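How I planned the money for our robot arm

7 July 2023

Last week I finally sent the budget sheet to Valdir Lopes, and he answered with only one word, "better". From Valdir this is a big compliment. The first version I sent him had four lines in it. The new one has two pages, and I want to write down what changed between them, before I forget and do the same mistakes with the next purchase.

A short background for the people who do not know me. We are a small group in Lukilwood and we work on kitchen tasks for robot arms: pick up the bowl, put it on the table, open the drawer. Until now we did all of it in simulation, and in October we want to have one real arm on one real counter. My job is to say how much it will cost. I am a programmer and I never bought anything bigger than a printer, so I learned as I was going.

The first mistake: I budgeted the arm

In my first sheet the arm was the main line, then gripper, then computer, then "other". Ewan Partington looked at it and asked me what the arm will stand on. I said, the counter. He asked which counter, how deep, how thick, and who will drill the holes. I had no answer to any of this.

So I made a new list where the arm is only one part of the story. The mount is its own line. The plate under the mount is its own line. The counter is also a line, and it was more expensive than I thought, because Chun-hung Ng insisted that it should have the same depth as in our simulated kitchen. He is right. All our reach tests were made with that depth, and if we change it we must repeat them.

Shipping was a surprise too. The supplier, Clerneck, asked 334 dollars for transport of the arm alone, with the box standing upright the whole way. The gripper comes from another place, Rakena, and they wanted 200 for theirs. I wrote to Rakena and asked if it can be less when we take the spare fingers in the same box. It can not, but the spare fingers then travel for free, so I ordered two pairs.

The second mistake: I forgot the people

Maiara Queiroz made me put hours in the sheet. I did not want to, we are all paid anyway. But she said that if one person spends two weeks with cables, this is a cost, and the person who reads the budget should see it. Now there is a column for hours near the column for money. It looks a little strange but I got used to it.

She also added the training day. Clerneck sells it separately and the price is 694 dollars for the whole group. I wanted to skip it and read the manual. We had a small discussion and I lost - and now, after I read the first forty pages of the manual, I am glad that I lost.

What the simulation saved us

Some friends ask me why we need simulation at all if we are going to buy the arm. For me the planning of this purchase is the best answer. We could try three arm lengths before paying for any of them. The shortest one could not reach the table behind the counter without going almost straight, and when an arm is almost straight it moves badly. The longest one reached everything, but it hit the wall when it turned back to its home position. I deleted both from the list in one afternoon.

The model we chose is the middle one. I moved it to different places along the counter, and each time I noted if the table was still in reach. This gave me the place for the mount, and from the place I got the length of the cables, and from the cables one more line in the budget. I like this part of the work very much, when one number pulls the next one. 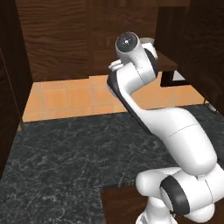
The arm over the marble counter in our simulated kitchen, with the small table behind the wrist.

The marble will stay in the simulation, of course. I asked for the price of a dark stone top, just from curiosity, and closed the page quickly. We will take a plain top from Curkton, the cheapest one which is stiff enough, and Chun-hung will change the texture in the model so both kitchens look more similar.

Things I still do not know

The biggest open question is the floor. Saodah Sembiring, who manages our building, wants to know the full weight of the counter together with the arm and the plate. I have the weight of the arm and the plate. The counter people promised me their number and then went silent, so I will call them again.

I also do not know how much to keep for broken parts. In simulation the gripper hits the counter many times in one hour and it costs nothing. I asked other groups what they keep and I got very different answers. One told me ten percent of the arm price, another told me they keep nothing and simply ask for more when something breaks. I wrote ten percent. Valdir did not cross it out, so maybe it is fine.

And the service contract - I read it two times and I am still not sure if the gripper is inside or outside of it, as it comes from a different company. If somebody reading this had a similar case, with the arm from one supplier and the gripper from another, please write me how you solved it. I would also like to see how other people divide their sheets. Mine has now so many lines that I must scroll.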